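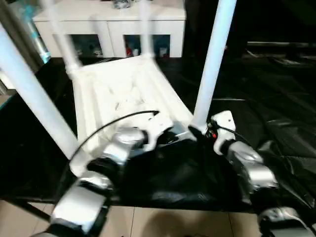
Section 4. Stackable Seating: Cleaning, Inspection and Storage

4.1 Scope

Section 4 applies to all molded plastic chairs kept in the Druddale hall, including those brought out for outdoor use. Folding chairs with metal frames are covered in Section 5. Benches are covered in Section 6.

Read 4.2 and 4.3 in full before starting. The inspection in 4.4 is carried out after cleaning, while the chair is still upside down.

4.2 Materials

- Bucket, 20 liter
- Warm water, no hotter than 40 °C
- Mild dish soap
- Soft brush with nylon bristles
- Two cotton cloths, one kept dry
- Inspection tags and chair log

CAUTION: Do not use acetone, paint thinner or undiluted bleach. Solvents attack the surface of the plastic and can cause fine cracks that do not show until the chair is under load.

CAUTION: Do not use a pressure washer on any seat with a ribbed underside. Water forced into the recesses carries grit with it and is slow to drain.

4.3 Cleaning

1. Take the chair off the stack by lifting straight up. If it sticks, rock it gently from side to side. Do not pull on one leg.

2. Set the chair upright on a level floor and brush off loose dirt, starting at the top of the backrest.

3. Wash the backrest, then the seat. Work the brush along the grain of the texture if there is one.

4. Turn the chair over so that it rests on its seat with the legs pointing up. On a rough floor, put down a mat first.

5. Wash the underside. Dirt collects where the ribs meet the seat panel, and a second pass is usually needed there.

6. Wash each leg from the seat outward to the foot. Remove any tape or old labels.

7. Rinse with clean water and wipe with the dry cloth. Leave the chair to air dry out of direct sun.

Note: Light scuffing on the seat panel is normal wear and does not need to be logged. Do not try to polish it out.

Note: Stains from tree sap may be treated with cooking oil left on for 20 minutes, then washed off with soap. Repeat steps 3 to 7 afterward.

4.4 Inspection

1. Press each leg outward by hand, then inward. It should flex slightly and return. Creaking is acceptable. Clicking is not.

2. Check the joint between each leg and the seat for white stress marks. Run a fingernail across any mark. If the nail catches, treat the mark as a crack.

3. Check the ribs for breaks. A chair with any broken rib is withdrawn from use.

4. Check the feet for uneven wear. Where caps are fitted, replace a worn cap with Ekpo size 2. Do not glue caps in place.

5. Return the chair to its feet and press down firmly on each corner of the seat. Rocking on a level floor indicates a bent leg.

6. Enter the result in the chair log. Tag a failed chair on the backrest and move it to the cage behind the kitchen.

WARNING: Do not repair a cracked leg with adhesive, screws or a splint. A repaired leg may hold in testing and fail in use.

4.5 Stacking and storage

Stack chairs of the same model only. The Gikama and Lurkex chairs look alike but have different leg angles, and a mixed stack will jam and lean.

Keep stacks below shoulder height and at least 80 cm from any heater. Outdoor chairs come inside in October and are not left under the porch over the winter - plastic becomes brittle in hard frost and a chair dropped on concrete at that point will often split at the seat.

4.6 Records

The chair log is held in the office. Each entry gives the chair number, the month, the result and the initials of the person inspecting. Questions about withdrawn chairs go to Kamala Pisharody. Replacement caps and tags are ordered through Gianni Fabbri.

Full inspection is due in March and September. Chairs returned from a loan are inspected before they go back on the stack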